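Matlala Furniture Swap
14/06/2025

1/ We moved 41 pieces through the swap this spring. Most of the questions were about moving and storing, so I'm putting the answers in one place.

2/ Measure the doorway before you claim a piece. Measure the stairwell too, and the turn at the landing. Two desks came back to us in March over a landing.

3/ Take the drawers out first. Stack them in the order they came out and number the backs in pencil. Old drawers rarely fit each other's slots.

4/ Keep screws in a bag taped to the underside. If you use a jar it will end up in a different car.

5/ The storage unit on Nosora Street costs us $400 a quarter. Pieces can stay nine weeks. After that they go back on the list for anyone.

6/ Don't lean tabletops against an outside wall in winter. Lay them flat on blankets or stand them on edge with a strip of wood between each one.

7/ For wax, I use the plain kind from Ulent Hardware. Thin coat, wait, buff with an old T-shirt. Silicone sprays make it hard to refinish a piece later, so please skip those.

8/ White rings: try a warm iron over a dry cotton cloth, a few seconds at a time. Works on some finishes and not others. Test it underneath.

9/ Light scuffs on a brown top like this one can stay. You don't need to sand the whole thing.

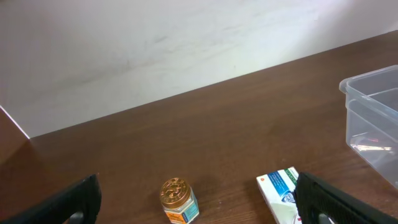

Matlala Neighborhood Reuse Club, Furniture Team

10/ If you do sand, go with the grain and wear a mask. If the paint is old, use a lead test kit before you start.

11/ Still wanted: twin bed frames, kitchen chairs in any number, one low bookcase. No mattresses.

12/ Next pickup list goes up when the unit is sorted. Reply here if you have a truck and a free morning.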